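Vomari Picture House, marketing meeting, November
Minutes taken by Ratree Rungrueang

We got going at 950 Clemo Street a little after the kettle boiled, and it was lovely to see so many familiar faces, including a few we hadn't seen since the winter program. Last month's minutes were accepted with one small change to the spelling of Trulletti.

Matters arising
The newsletter list has now passed 3,000 names, which gave everyone a lift. Ratree thanked those who stood in the foyer with clipboards all through the school holidays, and asked that any leftover paper forms be handed in by Friday so they can be typed up.

Social media for the Kubiak season
There was a long and very good-natured talk about how to promote the Kubiak films. Most of us felt the trailers do well enough on their own, but that short clips with a question attached bring in far more comments, and comments seem to bring in people. It was agreed to post 2 clips a week and to answer every reply, even the grumpy ones.

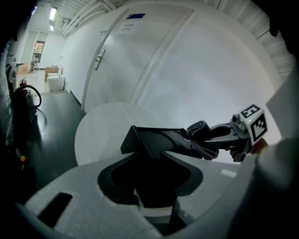
Gripper finger with its dark grip pad, and a marker cube beyond

Opening night offer
Agreed: 100 double passes for followers who share their favourite film memory. Ratree will write the post and check the colours on the banner, as the last one came out rather browner than we'd hoped.

Other business
The Trulletti trailer is still too loud. Ratree to ring the distributor again.

Meeting closed at 8.40 pm, with cake to follow.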